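4. What people mean when they say a surface is "clear"

4.1 The problem of the word

Our two sites disagreed about almost everything, and they disagreed most about clutter. In Siltness, a household would report its main table as clear while it held a fruit bowl, a phone charger and the mail. In Guncombe, a household would apologize for a mess that consisted of one pen. We had assumed when we drew up the diary form that "clear" was a word people could be left alone with. The first 10 diaries returned from Guncombe cured us of this. Three of them had the box for "clear" crossed out and replaced with "cleared," in one case with some force, and a fourth had a short essay in the margin on the difference.

The difference, as far as we can reconstruct it, is between a condition and an achievement. A clear table is a table with nothing on it that anyone would bother to mention. A cleared table is one that somebody has worked on, and credit is expected. The earlier literature on domestic order mostly runs the two together, and so did we, for an entire pilot round that we have since agreed to call exploratory.

We therefore dropped the single tick box and asked households to write one sentence about the table each evening at 9 p.m., in whatever terms they liked. Across both sites this produced 200 usable diaries. It also produced a good deal of material about dinner, which we have kept.

4.2 Resident objects and visiting objects

The distinction that did most of the work in the end was one that respondents kept making for us. Certain things live on the table. Others are only passing through. The salt lives there. The library book is passing through, even if it has been passing through since July. What matters to a respondent is the status of the thing, and its actual length of stay hardly comes into it. One Siltness diary describes a sewing machine as "just out for now" on every evening of the study.

We call these resident and visiting objects, following the usage in the Markcombe survey of hallway furniture, although the Markcombe authors were concerned with umbrellas and reached rather firmer conclusions than we can. Resident objects are almost never written down. Visiting objects are written down with an explanation attached, and the explanation usually names another member of the household. A third group, small enough that we nearly folded it into the second, consists of things that are treated as part of the table itself. Tablecloths belong here, along with place mats, runners, cutting boards left out overnight and, in one memorable case, a very old atlas.

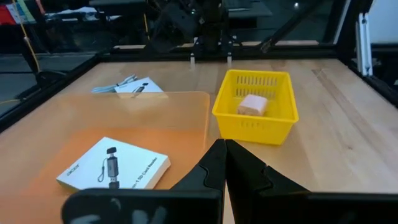
Figure 3. Translucent orange sheet lying flat on a light wooden tabletop.

Flat things gave our coders more trouble than anything else in the study. The coding scheme inherited from the Hájek inventory counts an object when it can be "picked out from its support," a phrase that sounds sensible until somebody is paid to apply it. A stack of bowls is picked out from its support with no effort at all. A sheet like the orange one in Figure 3, with the wood grain showing faintly through it, is a harder customer: the table is still there to be seen, only in a different color. Under a strict reading, the sheet is an object and the part of the table beneath it is covered. Under the reading our coders drifted toward by the end of a long afternoon, the table is tinted and everyone can go home. Agreement between coders was good for upright things, tolerable for crumpled things, and poor for anything that lay flat and let the surface through. Glass toppers, plastic protectors and the thinner sort of placemat all fell into this last group.

We do not think the coders were being careless. Respondents did the same. Households with a plastic protector on the table never mentioned it in the evening sentence, and several, when asked about it in the follow-up interview, had to go and check that it was there. A protector has the odd career of being bought specifically to be noticed by spills and by no one else. Lace cloths, by contrast, were mentioned often, and always by whoever had to iron them.

4.3 Edges

A smaller finding concerns where on the table things are allowed to stay. Visiting objects gather at the ends, within easy reach of the nearest door, and the middle is kept for residents. This holds in both places and for every shape of table except round ones, which have no ends and whose owners appear to suffer accordingly. Round-table households in Guncombe wrote longer sentences than anyone else in the sample. We have no explanation for this that survived discussion among ourselves.

The end of the table also has its own vocabulary. In Siltness it is "the bottom," whichever end it is, and things put there are understood to be leaving. In Guncombe the same area is "the side," and things put there are understood to be somebody else's responsibility. Moving between the two sites for interviews, we got this wrong repeatedly and were corrected with great patience in Siltness.

4.4 Limits of the diary method

A sentence written at 9 p.m. is a sentence written by a tired person. We chose the hour to catch the table after the evening meal and before anyone had tidied for the morning, and it did catch that, along with a lot of handwriting we could not read. In 20 diaries the final week is in a different hand from the rest, and the table becomes noticeably messier at the point where the hand changes. Whether the second writer kept a worse table or a more truthful diary is not something the form allows us to say.

There is also the matter of tidying for the study. Several households admitted to it. One kept two tables, writing about the dining table and living at the other, and the second only came to light because we were offered tea at it. We have left this household in the sample, coded for the table it chose to report, and we return to it in section 5 when we take up guests.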